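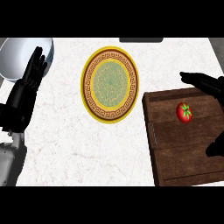

Figure 2. Bowl, plate, cutting board and tomato on a marble countertop (rendered).

3.2 Where people put things down

The most enjoyable part of the study was the kitchen diary. We asked 45 home cooks to write down, for one week in November, every place they set a knife, a bowl or an ingredient while making the evening meal. We had expected short, dutiful lists. Many came back with sketches, arrows and grumbles about kettles in the margins, and they are a delight to read!

Counter length mattered far less than we had guessed. Cooks with long worktops still crowded their work into a patch beside the chopping board, and reached past free space to do it. Zinchenko and Cele, who coded the diaries separately, called this patch the "home spot", and the name stuck. Only five cooks described using two such spots in the same meal, and all five were cooking with someone else.

The plate is the wanderer of the set. It starts as a place for peelings, becomes a lid, then turns up again at serving time (one diary follows a single plate through eight jobs in an evening). Bowls tend to stay put, often at the back of the counter, where a cook can drop things in without looking.

Some seven diaries mention tomatoes as a special nuisance, as they roll. Several cooks keep them on the board for that reason, even when they are the last thing to be cut. We return to rolling foods in Section 4, along with onions, which brought out strong feelings.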